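February, late, tea gone cold

Spent the whole evening on the house rules for the gripper sessions and I'm still buzzing. Remigiusz Bednarek sent back my draft with 23 comments and I agreed with nearly all of them (the one about fonts can wait!). We're now at version 3 and it finally sounds like something a new operator could read standing up.

My favorite part is the opening check. The old Hadgu sheet just said "inspect tool," and everyone inspected something different. Ours says: open the fingers fully over bare table, look at both pads, look at the screw holes, look at the wood between them, and only then reach for anything. It takes a few breaths and I love how calm it makes the start of a session.

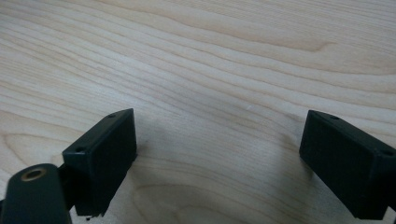 Fingers open over bare wood, pads and holes in view.

Remigiusz wants a line about crumbs and specks too. He's right that "clean table" means one thing to me and another to him, so the rule now says wipe first, look second, and wipe again if you see anything at all, even a fleck. I was going to argue that a fleck never hurt a recording, but then I thought about the 368 takes in the Drondby batch and how much time we lost deciding which ones counted as clean. Much better to have a rule so dull that it leaves no room for debate.

Then the long argument, which was the fun one: how to write about cables. Vendwood's guide has a whole page on it and I can't remember a word of that page, which tells me plenty. I want two sentences. Before the first take, follow every cable with your eyes from the tool to wherever it goes. If it crosses the place where your feet or forearms will be, move it.

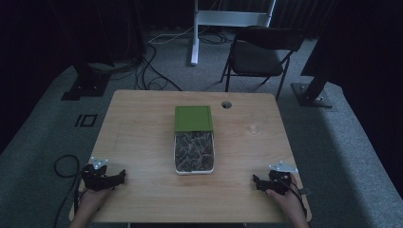 Layout is the section I keep going back to, and I think I've got the order right at last: object in the middle, its lid or cover laid flat nearby, everything else either named on the task card or off the table. I used to write this as a list of bans and people skimmed it. Now it reads as a setup you can copy. The clear container goes at the center with the green lid flat behind it, and if there's a drinking glass over to the right, the card has to say so. I also added a line about the cable hole near the back edge, asking people to keep small items well away from it. Remigiusz wrote "yes!!" next to that, and he is not a double exclamation mark person.

Still to do: hand position at rest (near the front edge, both tools, before each take), and what to do when a take is interrupted. I say stop, reset, log it. Bedau lets people carry on, and their log has 389 entries with a question mark in the notes column. I want to read those properly before I get too smug.

Bed now. Print version 3 in the morning, big type.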